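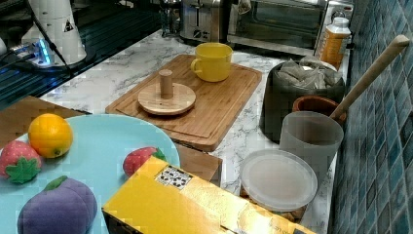

Jestance puts its practice kitchen to work on the country's most crowded countertops

HARKASBRIDGE – Jestance, the home-organizing firm that has spent eight years telling people to put things away, will open its practice kitchen to the public this November with a course on the one surface where nothing ever is.

The Counter Course runs for 4 weeks, on Thursday evenings, in the firm's kitchen at the Corbridge building. Each class takes a counter in its natural state, which is to say with dinner, breakfast and the mail all claiming the same spot, and works it back to something a person could chop an onion on.

"People arrive wanting to talk about cabinets," said Consuelo Chambi, founder of Jestance. "I ask them where they made their last sandwich. Usually it was on top of the toaster oven."

The course grew out of a survey the firm ran among 700 of its customers last spring. Asked how much of their counter they could use without moving something first, 34 percent picked the lowest answer on the form. Several wrote in one lower.

Students practice on ordinary kitchen goods: cutting boards, mugs, wooden spoons, plastic cups and the lids that may or may not belong to them. The produce is toy produce, including plush strawberries and an eggplant, which can be moved back and forth across a counter all evening and still be in good shape for the next class. Jestance buys its strawberries once.

The first class covers the big appliances and where they should live. The second is given over to the cutting board, which the firm considers the most abused object in the home. By the instructors' reckoning a board gets used as a shelf far more often than it gets used as a board, and students are asked to keep one clear for a full week between classes and report back truthfully.

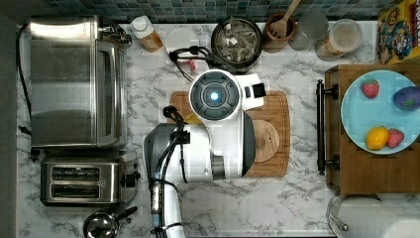
The cutting board and toaster oven on the marble-look counter at the Jestance practice kitchen.

The third class deals with small things: packets, clips, pots too little to cook in, and boxes kept because they were nice boxes. Yaneth Nina, who teaches it, expects it to run long.

"I have seen grown adults defend a lid," Nina said. "They can't tell me what it fits. They just feel it would be a mistake."

The last evening is for households that share a kitchen and do not agree about it. Couples and roommates may attend together or, on request, be seated apart. Heino Kairys, a former restaurant line cook who joined Jestance to get some rest, will lead that session and handle any disputes over the mug handle question – left, right or whatever.

Classes are limited to 8 students. The fee includes a printed workbook and a follow-up call, at which students will be asked to walk to their counter and say what is on it. Places can be booked through the Jestance front desk in Harkasbridge. A Saturday version may follow if there is enough demand.

About Jestance

Jestance helps households sort, store and part with things. It is based in Harkasbridge and also runs the Usuga workshop series on closets, garages and the drawer with the batteries in it.

Press contact: Diễm Đỗ, Jestance, Corbridge building, Harkasbridge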